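Vadenholm Worktop Tasks: data card

Version 3

Summary

Vadenholm Worktop Tasks is a collection of short recordings of everyday work done by hand at a table: laying things out, sorting them, folding cloths, putting lids on boxes and clearing the surface again. It holds 3,048 recordings across 86 task names. The subject is the table work itself, and the labels are written from that point of view.

Contents

recordings/ one folder per task name
labels/ one plain text file per recording
tasks.csv task name, short wording, room code
rooms.csv room code, table type, window yes/no
splits/ train and test lists

The training list has 2,380 recordings. The remainder form the test list. No task name appears in the test list alone.

Rooms and tables

Rooms are coded by site: GAR for Garano, SLA for Slanina and RAD for Radisley. Tables are recorded by the appearance of the top only (light wood, dark wood, white, other). A top that looks like wood is labelled as wood whatever it is made of. Legs and undersides are not labelled. Height was left out after version 1, as the sites had measured it in different ways.

The window column refers to any window that shows during the recording, including frosted glass. It does not say whether lamps were on.

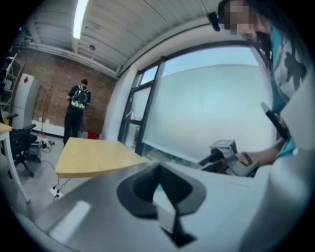
Light on the worktop varies within a single room code and should not be treated as fixed. Users who need even lighting should filter on the brightness value in the label file — the room code is a poor substitute. Pale tops next to a bright window tend to lose their edge in the lighter recordings, and the table outline labels are less reliable there.

Labels

Each label file gives the task name, the start and end of each step, and the state of the tabletop at the end: clear, part clear or in use. A top is "clear" when no task object remains on it. Cloths left folded at the edge count as task objects. Crumbs do not.

Step names are in British spelling. "Tidy" and "put away" are separate steps: the first keeps objects on the table, the second takes them off it.

Privacy

Faces are pixelated. Clothing and jewellery are left as recorded.

Known problems

- Some SLA folding tasks have the last two steps merged.
- "Stack bowls" and "nest bowls" overlap in meaning and will be joined in a later version.
- Curved edges near the sides of the picture come from the lens. Outlines follow the curve and have not been straightened.

Changes

3: brightness value added; table height column removed from the old file template
2: RAD rooms added
1: first version, GAR and SLA only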